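Nidier Club Set: hand-held gripper recordings, first release
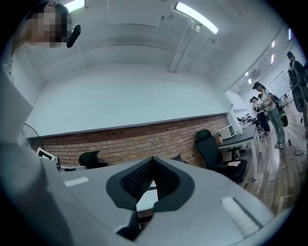
What this is

A set of short recordings made by the student robotics club at Clurnville with a hand-held gripper. You hold the tool, you do the job with it, and the camera on the tool records what the jaws are pointed at. The idea is that a policy trained on those recordings can later drive a gripper on an arm. I am the person who was asked to write the data card, and I was also the person who argued at the start that we would not have enough data for that last part to work. I still think so, and I have tried to keep the two jobs separate in what follows.

The release has 300 recordings. Thenmozhi Kaimal ran the sessions and did most of the collecting. Eetu Keskinen wrote the loader, the sync check and the baseline. The club ran from August until the room was needed for something else.

If you only want the loader, skip to "Getting started". If you are thinking of training on this and reporting a number, please read "What we would not claim" first.

Status

Usable, with care. Labels were checked once by one person. There is no second release planned, though Thenmozhi disagrees with me about that and may be right.

Tasks

There are four tasks. The names are the folder names.

pick_cup: lift a plastic cup from the desk and put it down on a paper mat. The easiest task and the one everybody wanted to do.

stack_two: put one foam block on another. Dull to record and probably the most useful part of the set.

cloth_fold: fold a tea towel in half, once. Done with one gripper, so it is more of a drag than a fold. We kept the name because changing it broke the loader.

free: whatever the person felt like doing. This began as a warm-up folder. It has no task label beyond the word "free", and several recordings in it consist of someone walking across the room with the tool held up in front of them. I wanted it left out. It stayed in on a vote.

How the recordings were made

Sessions were held in a working office with other people coming and going. A session leader gave each person the tool, showed them the start and stop gesture, and let them practise for a few minutes. The start gesture is two quick closes of the jaws with nothing between them. The stop gesture is one long close. Both are in the raw files and both are trimmed by the loader unless you pass keep_gestures.

People took turns. Each turn was meant to be five attempts at one task, then hand over. In practice people stopped when they got bored or when their wrist hurt, so the number of attempts per person varies a great deal. The sessions file lists them by contributor number. Do not treat contributors as balanced, because they are nowhere near it. One contributor accounts for 72 of the recordings.

The club has 22 contributors on the list. Most were first-years with no background in this at all, which was the point of having a club, and I have no complaint about it. It does mean that the early sessions are full of hesitation, false starts and people looking for the cup with the gripper as if it were a torch. Whether that counts as noise or as honest variety depends on who you ask. Eetu says variety. I say we had no plan for it and found the word afterwards.

The tool

The jaw pads are black rubber with a textured inner face, mounted on a light grey body. The camera sits on the body and looks out over the pads, so part of the tool is in view all the time. The loader can mask this area. The mask was drawn by hand from one session and fits the later ones less well, after the mount was taken off and put back. If you care about pixels near the pads, draw your own.

Jaw width is logged separately by a small board we call Skaltau, after the script that reads it. Skaltau loses its zero when the battery is low. Recordings where we know this happened are flagged width_suspect in the index. There will be others where we do not know.

Folder layout

raw/ holds the untouched recordings and the width logs
clips/ holds trimmed versions, gestures removed
index.csv has one row per recording
sessions.csv has one row per session, with the leader's notes
masks/ holds the single mask mentioned above
tools/ holds the loader and the sync check
baseline/ holds Eetu's training script and its settings

Columns in index.csv

rec_id: number, never reused
task: one of the four names
contributor: number only
session: matches sessions.csv
outcome: done, not_done or unclear
width_suspect: yes or blank
mask_ok: yes, no or blank (blank means we never looked)
notes: free text, often empty, sometimes rude

The outcome column deserves a warning. It was filled in by the session leader as the attempt happened, and "done" meant something different in different weeks. For cloth_fold, early sessions counted any overlap as a fold. Later ones wanted the edges near each other. We did not go back and relabel. I asked for it, and there was a general feeling that I should be the one to do it, and then there were exams.

Getting started

1. Unpack everything into one folder and keep the names as they are. The loader looks for them by name.

2. Run the sync check in tools. It compares the jaw movement in the start gesture with the width log and prints the offset for each recording. An offset above two or three frames means the width log should not be trusted for that recording.

3. Load one task at a time. Loading all four together works, but the free folder has much longer recordings and will fill the memory on an ordinary laptop.

4. Look at the recordings. Watch at least a dozen from start to finish before you train anything. Most of the mistakes in the baseline came from skipping this step, mine included.

Baseline

Eetu trained a small policy on pick_cup and ran it on the arm in the teaching lab, which goes by Lã on the booking sheet, so that is what the settings file calls it. It picked up the cup in 26 per cent of the trials. That figure has been repeated on the club page with an exclamation mark after it, so I would like to add some context.

The cup was the same cup used in the recordings. It was placed by hand, by the person who had written the script, in a spot he had a fair idea would suit it. A trial was stopped and not counted if the arm looked as though it would hit the table. I do not think there was any dishonesty in this, and Eetu wrote all of it down himself in the baseline notes. But the number cannot be compared with anyone else's, and I would not put it on a poster.

We did not run stack_two or cloth_fold on the arm. There was no time booked.

What we would not claim

That the set is big enough to train a general policy. It may help as an addition to something larger.

That it shows a hand-held tool is quicker than steering the arm directly. We never measured the other way. The club page says it is quicker, and I have asked for that line to come down.

That the contributors learned robotics by doing this. Some did. Some learned to open and close a gripper for an afternoon. Thenmozhi's view is that several of them would never have touched the subject otherwise, and that two now come to the lab without being asked. I accept that. It is an argument for the club, though, and this card is about the data.

People in the recordings

The room was shared, so people turn up in the background as well as at the tool. Faces are pixelated by an automatic pass before release. The pass works well on faces that are near and square to the camera and less well on anyone small, side-on or partly hidden. Assume it has missed some. If you find a face that is plainly visible, send the rec_id and we will pull the recording while we fix it.

Please do not try to work out who contributors are, from clothes or voices or anything else. Audio has been removed from clips/ and from raw/.

Known problems

The lighting changes between sessions and we kept no record of it.

Two sessions have swapped contributor numbers. We know which two, and they are marked in sessions.csv, but we could not agree on the right order.

Left-handed use is rare. Nothing was done to encourage it.

One whole Sunday session was recorded with the wrong jaw range set. The widths can be rescaled and the loader does this if you pass fix_range. I have checked it on a handful of recordings — not on all of them.

Changes since the draft

Removed duplicate rows from the index.
Renamed the outcome value "fail" to "not_done" at Thenmozhi's request.
Added mask_ok.
Took the word "benchmark" out of the title.

Use

Free for teaching and research. Credit the club as the Nidier Club, Clurnville. Questions about the code go to Eetu, questions about the sessions to Thenmozhi, and complaints about the tone of this card can come to me.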